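Clirkero opens orders for two-arm gripper retrofit kit

Clirkero has begun taking orders for a retrofit kit that puts matched grippers on a pair of small robot arms and supplies the mounting parts, cabling and control software needed to run them together. The kit, sold under the name Wardale, is aimed at shops and labs that already own two arms and want to use them on the same bench without commissioning a custom cell. First shipments are planned for April.

The company is offering the kit in two versions. The base version contains two grippers, two wrist adapters, one controller and a set of flat finger pads. The extended version adds tapered fingertips, a second set of pads and a wrist camera bracket for each arm. Both versions use the same controller and the same software, and a base kit can be brought up to the extended specification later by ordering the missing parts separately.

Karlijn Vermeulen, product manager at Clirkero, said the decision to sell the grippers only in pairs came out of service calls on the company's earlier single unit.

"People were buying one, then buying another a year later, and ending up with two firmware versions and two zero positions," Vermeulen said. "Most of our support time went into making the second one behave like the first. We would sooner match them here, on one fixture, and ship them that way."

Matching is done at the factory. Each pair is run through 400 open-and-close cycles on a common fixture, and the offset between the two units is written to the controller before packing. If one gripper is replaced in the field, the customer repeats a shortened version of the routine using a gauge block included in the box. The manual puts the procedure at 5 minutes per arm.

Installation

The wrist adapter is a stack of flat plates bolted to the tool flange of the arm. Clirkero ships plates for three flange patterns and will cut a fourth to a customer's drawing at extra cost. The camera bracket in the extended version fastens to the same stack, so it can be fitted or removed without disturbing the gripper itself.

Cable routing is left to the buyer. The kit includes clips and a length of sleeve, and the manual gives a minimum bend radius, but the right path depends on the arm and on how far the wrist has to turn. Clirkero advises running both arms through their full working range by hand, with power off, before closing the last clip.

The controller mounts on a standard rail or sits on its own feet. It has one power inlet, two gripper ports, two camera ports and a network connection. Stop signals are wired through a separate terminal block, and the manual is clear that the kit is not a safety device and must be included in the risk assessment for the complete installation.

Fingers and pads

Finger pads are held by small cross-head screws and can be changed with the gripper in place. The tapered tips in the extended version have a woven carbon-fiber finish and are meant for picking parts out of shallow trays, where a square pad would touch the tray wall first. They carry a lower load rating than the flat pads, and the software will ask which type is fitted each time the controller is restarted.

The prompt can't be turned off. Lorenz Plattner, who wrote most of the controller software, said this was deliberate.

"The force limit depends on the tip," Plattner said. "There is no sensor that tells us what tip is on there, so we ask. It is one key press."

Pads are a wear item and are sold in bags of ten. Tips are sold in matched pairs only. Clirkero does not publish a life figure for either one, on the grounds that it varies too much with the material being handled.

Early use

Weltwood, a contract assembly shop, has run a pre-production kit on a bench where small housings are clipped together and placed in trays. Ilse Geerts, who is responsible for the bench, said the mechanical work took a morning and the software took the rest of the week.

"The bolts were the easy part," Geerts said. "What took time was teaching the two arms to stay out of each other's way. The zones in the software are boxes, and our parts are not box-shaped, so we ended up with a lot of small boxes."

In one trial at Weltwood, the bench completed 1169 placements between pad changes. Geerts noted that the parts were smooth molded plastic and that she would expect a lower number with anything abrasive. She also asked for a better way to copy zones from one program to another. At present each zone has to be exported and imported as a separate file. Clirkero says a group export is planned -- no release has been named for it.

Roel Van den Broek of Bakker, an integrator that has quoted the kit for two customers, said the hardware was well made but that the documentation assumed a reader who had already set up a two-arm bench.

"The wiring section is good. The section on reach is thin," he said. "When the wrists come in close, the housings and the brackets take up more room than the fingers do, and that is what hits first. I would like to see a drawing with both grippers at minimum distance, with and without the camera bracket."

Vermeulen said the drawing exists and will be added to the next revision of the manual. Until then it is available from support on request.

Software

The control software runs in a browser and is served from the controller, so nothing has to be installed on the shop computer. Programs are built from steps -- move, close, open, wait, hand over -- arranged in two columns, one per arm. A step in one column can be tied to a step in the other so that neither begins until both are ready. Users who prefer to write their own code can reach the same functions over the network port, and the extended version includes sample scripts.

Camera images are passed through without processing. The kit has no part recognition of its own, and buyers who need it will have to supply it. Radek Urban, head of support, said this is the question his team gets most often.

"It's a gripper kit with a place to put a camera," Urban said. "If you want it to find parts, that is a different piece of software, and it does not come from us."

Logs are kept on the controller for the last 266 program runs and then overwritten, oldest first. They can be saved to a network folder, but this has to be set up by hand, and it is off by default. Shops that need to keep production records should change the setting before the first run.

Maintenance

The recommended schedule is short. Joint screws are checked for tightness after the first day of use and monthly from then on. Pads and tips are inspected at the start of each shift. The linkage is lubricated at the factory and should not be oiled by the customer; a gripper that has become stiff is to be sent back, and Clirkero will loan a single unit while it is away. A loan unit has to be matched with the gauge block like any other replacement.

The warranty covers the grippers and controller for one year. Pads, tips, clips and sleeve are excluded, as is damage from contact between the two arms. Van den Broek called that last exclusion a hard one to explain to a customer, given that the kit is sold for use with two arms on one bench. Urban said the controller log normally shows whether a collision came from a program or from a fault in the gripper, and that faults are covered.

Ordering

Orders are being taken directly and through integrators, Bakker among them. Prices are given by quotation and depend on flange pattern and version. The base version ships first, with the extended version to follow once the tips have cleared final inspection. Owners of the earlier single gripper can send it in for credit against a kit, provided the housing has not been opened.

The manual, the wiring diagram and a reach table for each flange pattern can be requested from Clirkero support before ordering.

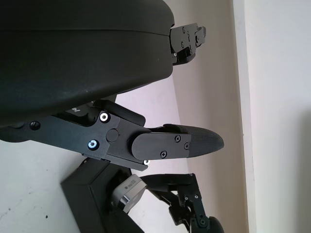

Fingertip with carbon-fiber texture, upper left gripper; second gripper and silver sensor module below.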